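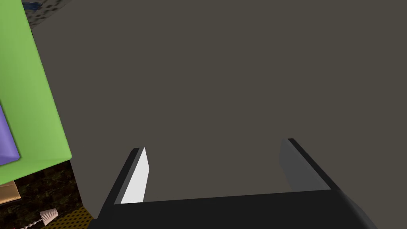
Shared Arm Project, Bostow Workshop
Progress report for the Thygesen small grants desk, June

Thank you again for the second payment, which reached us in good time and has mostly gone where we told you it would. I promised to write when the gripper was closing on command in the simulator, and it now does, so here is where we've got to.

The biggest change since spring is that we do our practice in simulation first. We had planned to go straight to the real arm, but members were rightly nervous about swinging it around over the bench, and the workshop is only ours on Thursday evenings. With the simulator anyone can try things at home and bring back what they learned. We've filled the practice world with all sorts of household clutter, a lamp shade here, a perforated mat there, and big plain boxes that are a real nuisance when you come up close to one and it takes up most of the wrist view. I've grown rather fond of the place!

We have saved 3,840 practice runs so far. Some 1,000 of those are close approaches, with the fingers open and a large flat surface straight ahead, and these are still our weakest spot. When there's so little detail to look at, the software has trouble judging distance, and it tends either to stop early or to push on too far. We're adding a simple range reading to help it along — cheap parts, already in the budget.

On the hardware side, the Prernel motor boards are in and wired. The finger pads from Vurerton came a touch too thick, so we sanded down one pair and have asked for thinner ones. Eight members have now done the safety evening, and a few more are waiting for the next one.

Spending is on track apart from cable, which we badly underestimated. I'd like to move a little over from the printing line to cover it, if you're happy with that.

Next up is the first slow pick on the real arm, with the power turned well down. You'd be very welcome to come and watch — any Thursday, from 8 onward, and the kettle is usually on.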